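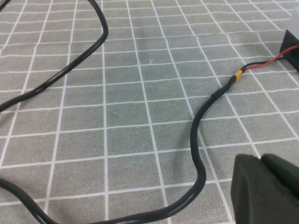
*Black cable on a gray grid mat*

# About Linthorpe Healing Prayer Center

Linthorpe Healing Prayer Center is a Christian ministry of prayer, teaching and pastoral care. It was founded in 2000 by Jarmila Kolář, a former hospital chaplain, who continues to serve as director. The Center is not affiliated with a single denomination and receives guests from any church, or from none.

## What We Do

Guests meet with two trained prayer ministers in a private room. Appointments last 40 minutes and are offered free of charge. Each guest decides what will be shared and may end the appointment at any time. Children under 17 must be accompanied by a parent or guardian.

We believe that God hears prayer and that He is present with those who suffer, including those whose illness continues. Prayer ministers do not diagnose conditions, recommend treatment or advise any guest to stop taking medication. Guests are asked to remain under the care of their physicians while they receive prayer.

## The Preretti School of Prayer

Our training program opens each March and is held in the Preretti Room on the ground floor. Students study Scripture, the history of Christian healing, listening skills and confidentiality. They then assist experienced ministers before leading appointments of their own. Applicants must provide a letter from a pastor and complete a background check.

## Our Locations

The main office and chapel are at 1410 Krishnan Avenue. A second prayer room, in the Nundano neighborhood, is open on weekday evenings and has step-free access from the parking lot. Guests who cannot travel may request prayer by telephone – please allow a few days for a reply.

## Governance and Giving

The Center is overseen by a board of directors drawn from local congregations. Our work is supported by the gifts of individuals and churches. Donations are never requested during an appointment, and a gift has no bearing on whether or how soon a guest is seen.

Written prayer requests may be left at either location. They are read by the prayer team only and are destroyed after use.

*Page last reviewed July 2, 2025*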